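Benches & Enclosures / Printed Surfaces / Three-Sided

Grillberg bench surround with printed mat

The Grillberg is a three-sided surround for a work table, sold as a kit: light gray aluminum extrusion, three printed wall panels and a printed floor mat. The front is open. Corner posts and floor rails are slotted, so the panels can be changed without taking the structure apart. Skultville cuts and packs the kits; Nirnon handles the printing.

Two prints are supplied as standard. The walls carry a slate-blue brick in running bond with thin white mortar lines. The mat carries the Durán pattern, a pale ground with butterflies, hearts and soft floral motifs in pink, cream and green. Both are flat prints. The shadows under the butterflies are part of the artwork and do not indicate lifting or a bubble under the mat.
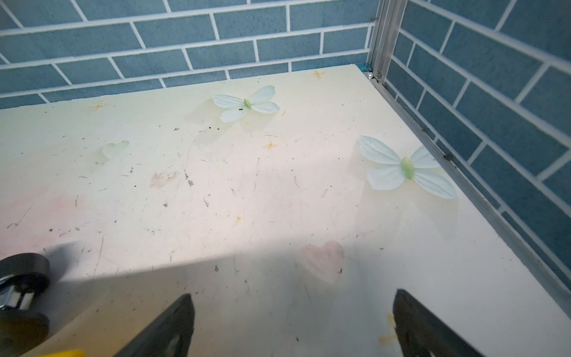

Trim the mat after the rails are down. The print has no border, and a motif may run up to the rail on any side. If a particular motif has to stay whole, position it first and take the waste from the opposite edge. Cut with a straightedge and a fresh blade, face up, in one pass per side. A second pass tends to wander and leaves a pale line along the rail.

Wall panels go in after the posts. Slide the back panel first, then the left, then the right. The brick courses should meet at the posts at the same height on both sides. If they are out, loosen the lower fasteners on the side panel and raise that panel before touching the back one. Each side panel has 3 mm of vertical adjustment. Tighten by hand and check the courses again before final tightening.

The corner where two panels, a post and the mat come together is where small parts collect. A bead or a chip of material will sit against the foot of the post or on top of the rail and is easily missed. Clear the corners and rails before changing a panel. Debris trapped in a slot will hold the panel away from the post and open a gap.

The long front rail is the structural member. It has slotted channels for the length of the working side, and anything bolted to the surround should be bolted there. Base plates sit flat on the rail without shims. Do not hang loads from the corner posts, and do not drill the wall panels, which are there as a background and carry nothing.

Keep the perforated strip below the front rail clear. Wipe it with a dry brush. Do not tape cables across it.
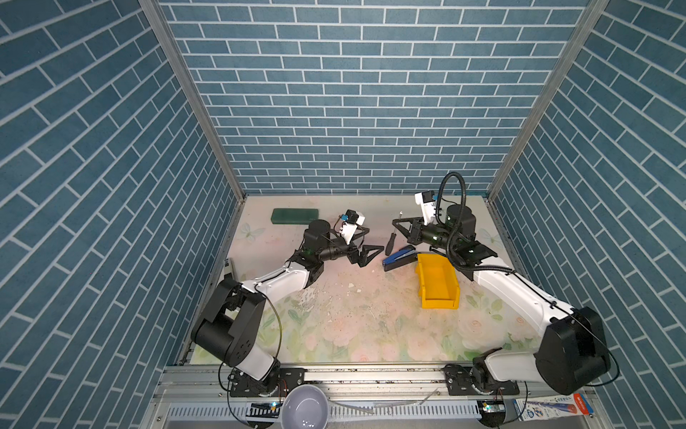
Ifor Lewis: We leave screwdrivers and small containers on the mat between jobs and the surface has held up, but the pale ground shows every dark speck. I would have liked a plainer print for sorting small hardware. The brick walls are fine. Getting the courses level took longer than the instructions suggest, mostly on the right side.

A plain cream mat is planned for December. It will be cut to the same size and will fit existing rails.

Cleaning. Use a damp cloth and mild soap on the mat and the wall panels. No solvent. Pick up grit before wiping, as dragging it will scratch the print. Brush out the slots in the rails with a narrow stiff brush. Pencil comes off with a soft eraser; marker generally does not.

Replacement parts. Wall panels are sold singly, left, right or back. The left and right panels are not interchangeable, as the fastener holes are handed. Mats are shipped rolled. Leave a new mat flat for some 15 hours before trimming. Posts and rails are sold with their fasteners. The part number is on the packing slip; quote it when ordering, along with the panel side.

Print matching. Panels from different print runs may differ slightly in the blue. If the match matters, order all three together and say so in the order notes. A single replacement is least noticeable on a side wall.
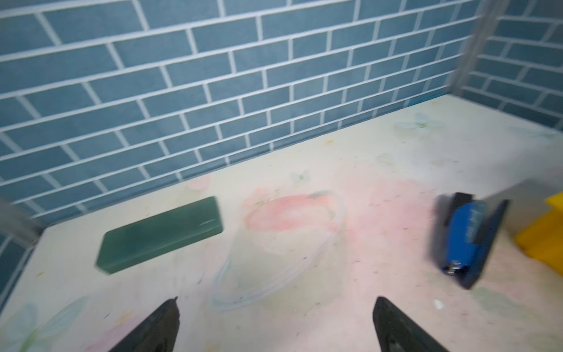

Fitting notes by Baltasar Cisternas | 25 Oct 2019

The mat should meet the back panel in a straight line with no daylight between them. Start at the back and work forward, smoothing with the flat of the hand. If the mat creeps, lift it completely and lay it again. Pulling one corner distorts the print and the error shows up at the front rail.

Light the surround from the open side or from overhead. The metal edges pick up a strong lamp sooner than the panels do, and a low lamp aimed along the rail will put a bright line across the lower part of the wall. Moving the lamp higher usually clears it.

Recheck the post fasteners after the first 85 hours of use.

11 comments · 3 shares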